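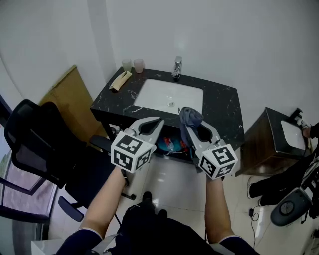
Nevzat Kocabaş writes that the Barkstead mayor can't veto a by-law, only send it back to council once, and he wants to know whether the newspaper had it wrong when it reported the parking by-law as "vetoed" after the September meeting. He also asks what vote is needed to pass it again.

Filed under: Local government > Council procedure

Raso
The paper used the wrong word. Under our procedure by-law the mayor may return a decision for reconsideration, with written reasons, and the item goes on the next regular agenda. A simple majority reaffirms it. A tie defeats the motion. It can't be returned a second time. Check section 80, subsection 3; the older consolidated copy on the town site omits the subsection.

Aidoo
Pretty sure it's two-thirds. It was when I lived in Braltau.

Raso
Braltau has its own procedure by-law. Two-thirds applies here only if a councillor, and not the mayor, moves to reconsider. The minutes should say "returned". If they say "vetoed", write to the clerk before they're adopted and ask for a correction.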